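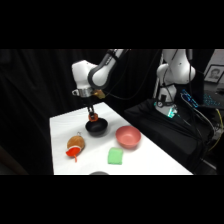 Section 4. Laying Out the Play Kitchen

Welcome back! If you have come through Sections 1 to 3, your Rustelberg Play Kitchen is unpacked and checked against the parts card, and now comes the part most families like best, setting out the table. Take your time over it. Little cooks are patient when they are allowed to help (mostly).

1. Choose a low, steady table and clear it completely. A table with a wobble is better left for another day.

2. Spread a white cloth over the top and smooth it outward from the middle with your palms. It need not be perfect, and a soft wrinkle or two will do no harm.

Note: If your cloth has been folded away since February, a warm iron on the wrong side helps a good deal. Take everything off it first, please!

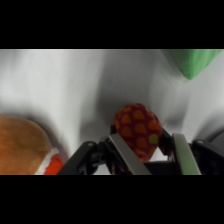 Fig. 4-1. White cloth with soft folds, green piece toward the back.

3. Put the black cookware down before anything else. Leave a hand's width between it and the edge of the table, so that small elbows can go by.

4. Add the soft pieces one at a time, well spread out. Yaa Kpodo, who wrote the first Rustelberg guide, always told parents to leave more bare cloth than they thought they needed, and we still agree with her.

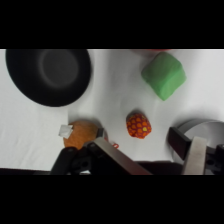
Fig. 4-2. Black bowl at upper left, with the green block and the soft play food spaced out on the cloth.

5. Run a finger over each piece and look at the seams, tags and loops. Set aside any piece with a loose thread until you have mended it.

Caution: Tags, cords and small metal rings are not for mouths. Keep pieces that have them away from children under 2, and stay close by while older ones play.

Caution: The cookware is for pretend cooking only. Never put it on a stove or in an oven, even for a minute.

6. When play is over, lift the soft pieces off first, then the cookware, and shake the cloth outdoors. Cleaning is covered in Section 5, and spare pieces are listed on page 16.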